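What a Study Circle Is For

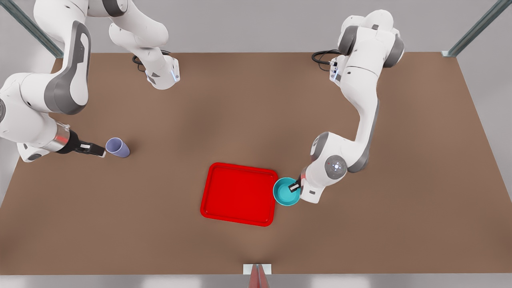
What should a spiritual study group do with members who stop believing? Let them stay and let them talk, says the retired lodge secretary I met in Priltberg, who kept the minutes there for many years.

I came doubtful. The Priltberg circle once had 400 people on its mailing list, and in February it had 44 at its best-attended meeting. Growth, I suggested, had plainly gone the other way.

"A mailing list is just paper," she said. "Most of them never read a page of what we sent." Then why send it? She thought for a while. "Habit, mostly. And we had paid for the stamps."

The circle reads one chapter a month and argues over it. I asked if anyone has ever been changed by karma as a discussion topic. "Changed how? I've seen people become more patient. I've also seen them become unbearable – they start explaining your illness to you."

Her answer on proof was less satisfying. Teachings on rebirth, she said, should be "tried on, like a coat." I said a coat can be returned. She laughed and moved on to the Chowdhury lectures, which the group dropped after 58 evenings over a dispute about whether questions should be written down first. She had voted for written questions, and still would.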